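Chapter 9
When the Work Changes Hands

In this chapter you will read how automation enters a workplace, which tasks it takes over first, and what happens to the jobs that were built out of those tasks. By the end of the chapter you should be able to tell a task from a job, read a simple task inventory, and describe the difference between a job that is removed and a job that is rearranged.

Key terms: task, job, task inventory, demonstration, exception, deskilling, job redesign

Most people who talk about automation talk about jobs. Most people who install automation talk about tasks. A job is what a person is hired and paid to do. A task is one piece of it that can be named, timed and, sometimes, given to a machine. A packer in a cosmetics warehouse has one job, but the job may hold dozens of tasks: opening a carton, checking a label, folding tissue, setting a brush in a cup, closing a lid, calling a supervisor when a glaze is chipped.

The opening case follows one employer, a gift-set packing company called Rornon, through its first season of teaching machines to handle small goods. The goods were brushes, cups, jars and pouches. None of them is heavy or dangerous. They had stayed in human hands for a long time all the same, as their shapes vary from piece to piece and a customer notices a scratch.
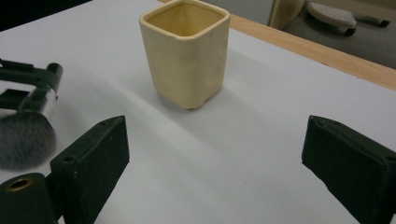
ULORIK, October

The day shift at Rornon starts at six, and by half past the packing benches are full. A gift set at this plant is put together by hand from start to finish. One packer builds the whole set, signs the slip and sends the box down the rollers.

Nusrat Sikder had worked on the benches for 15 years when the company asked her to move to a new post. The post was called demonstrator. In place of packing sets for shipment, she would perform single steps of the work with a hand-held gripper, over and over, so that the recordings could be used to train a robot arm. The tool has two fingers that open and close, and a camera that looks out past them. Whoever holds it has to do the step the way the arm will one day do it, with two stiff fingers and no thumb.

"I could set a brush in a cup without looking," she said. "With the gripper I had to learn it again. You have to come in at an angle, and you can't feel if it's slipping."

The company wanted 1,000 recordings of each step before it would try that step on the arm. In the first week the demonstrators finished 292 of the brush step. Supervisors had planned for more. The shortfall led to the first real talk in the plant about how the new work should be measured. Packers had always been paid a base rate with a bonus for finished sets. A demonstrator finishes no sets. Under the old rules, Sikder's pay would have dropped the day she changed posts.

Eun-ji Yang, the production manager, settled on an hourly rate equal to each demonstrator's average pay over the previous season, bonus included. She also dropped the daily target for recordings. Her reasoning was practical. Hurried recordings teach hurried movements, and the engineers from Cusi, the firm supplying the arm, were already throwing out clips in which the fingers closed too early or struck the rim.

The packers who stayed on the benches had other questions. Some asked if they were being watched. Some asked what would happen to the bonus when the arm took over the easy steps, leaving them with the slow ones. This second question turned out to be the harder of the two, and we will come back to it in Section 9.3.

Before any step was recorded, Yang had the benches draw up a task inventory. A task inventory lists every task in a job, how often it comes up, and what a worker needs to know in order to do it. The packers wrote the first draft themselves. It was longer than the one management had on file. It included tasks that had never been written down, such as turning a hand-formed cup so that its best side faces the front of the box, and choosing a different brush when the handle sits too low.

These unwritten tasks matter a great deal in any study of automation. They are often where the skill is. A machine may do well at placing a brush in a cup and have no way of knowing that the set will look wrong when the lid comes off.

The brush step shows how a task is split up once a machine has to learn it. To a packer it is one motion. For the recordings it was divided as follows.

Approach. The open fingers are brought to the brush, one on each side.

Grasp. The fingers close on the handle firmly enough to hold it and lightly enough to leave the finish unmarked.

Lift and turn. The brush is raised and brought upright, with the bristles on top.

Place. The handle goes down inside the cup, clear of the walls, and the fingers open. The head of the brush should stand above the rim. A slight lean is accepted.

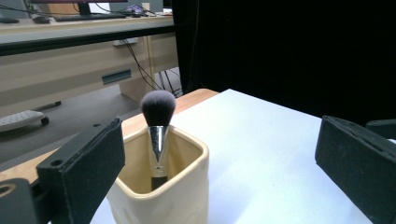

9.1 Tasks, Jobs and What Lies Between

When the inventory at Rornon was complete, each task was put into one of 2 groups. The first held tasks that came up in every set and followed the same order each time. The second held everything else: damaged goods, missing parts, special orders, judgments about looks. Tasks in the second group are called exceptions.

A plan to automate usually starts with the first group. On paper, this leaves people with more interesting work. In practice it can also leave them with more tiring work. The repeated tasks had given packers short periods in which the hands were busy and the mind could rest. A shift made up only of exceptions has no such periods. Workers at the Ristent plant, a sister site that had installed arms a season earlier, reported this as their main complaint, ahead of noise and ahead of pay.

Job redesign is the name for the effort to put tasks back together into jobs that people can do well for a full shift. It may mean rotating workers between posts, changing how a bonus is figured, or leaving some simple tasks in human hands even when a machine could do them. Section 9.2 sets out three approaches to redesign and the costs of each.

Before You Read On

Choose a job you have held or have watched someone do. Write down as many of its tasks as you can. Mark the ones that are the same every time. Then show your list to a person who does that job now and ask what you left out. Keep both versions for use with the exercises at the end of Section 9.3.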